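Chapter 7
Holding Back the Hill: Roads and Walls on Sloping Ground

A road on flat land needs little more than a firm base and a surface that sheds water. A road on the side of a hill needs a shelf to sit on, and the shelf has to be cut. Once the cut is made, the ground above it has lost part of its support, and something must take the place of what was dug away. This chapter deals with that something.
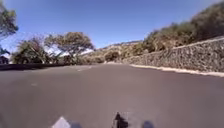
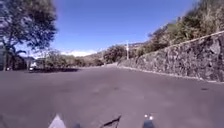
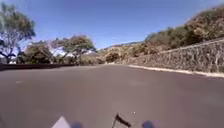

Figure 7.1 Three views of a road below a wooded slope. In each, note the stone wall on the right and the pale kerb at its foot.

7.1 What the wall does

Soil left to itself will settle at a certain slope and stay there. Dry sand settles at a fairly gentle angle. Stiff clay may stand almost upright for a while and then slip after a wet winter. The engineer calls this resting slope the angle of repose. When a cutting is steeper than the soil will bear, a retaining wall is built against it.

The push of the soil on the wall is called earth pressure. It is small near the top and grows with depth, so a wall twice as high has to resist a good deal more than twice the push. For this reason walls are built only as high as the ground behind them demands. Look again at Figure 7.1 and follow the top of the wall from the bend towards the right. It is low at the far end and rises as it comes nearer. A wall of even height would have used more stone than was needed at one end, or held back too little at the other.

7.2 Rubble stone

The stones in the figure are irregular in shape and vary between grey and brown. Stone used like this, without being cut to regular blocks, is known as rubble. It is cheap where rock lies close to the work, as it often comes out of the cutting itself. On the Rokby to Hinden road, which we shall use for the worked problems, all the facing stone came from a quarry at Villca, 11 kilometres away, and the cost of carting it was greater than the cost of the stone.

Rubble may be laid dry or in mortar. A dry wall lets water through its joints. A mortared wall does not, and has to be given weep holes, which are short pipes set through the wall a little above its foot. Water trapped behind a wall adds its own pressure to that of the soil, and more walls fail from this than from poor stone.

7.3 The foot of the wall

A kerb along the base of a roadside wall has two uses. It keeps wheels away from the stone, and it turns surface water along the edge of the road so that it does not soak down beside the foundation. The kerb must be laid to a steady fall. On the Rokby road the kerb was 1,107 metres long and drained to 14 gullies, the lowest of them at Jimura bridge.

7.4 Plants on the slope

Shrubs and small trees cover the hillside above the wall in Figure 7.1. Roots bind the upper layer of soil, and leaves break the force of heavy rain. In the dry season many hill shrubs turn yellow or brown, but their roots go on holding the soil. Large trees close to the top of a wall are less welcome. Their weight bears on the ground just behind it, and thick roots can work into the joints and force the stones apart.

Words to learn

Angle of repose: the steepest slope at which loose material will rest.
Earth pressure: the push of soil against a wall.
Rubble: stone used in its rough shape.
Weep hole: an opening that lets water out through a wall.

Before you read on

Find a retaining wall near your home or school. Measure its height at both ends and make a sketch to scale. Mark any weep holes, and any places where the face bulges or the joints have opened. Keep the sketch, as you will need it for the calculations in section 7.6.

7.5 Calculating earth pressure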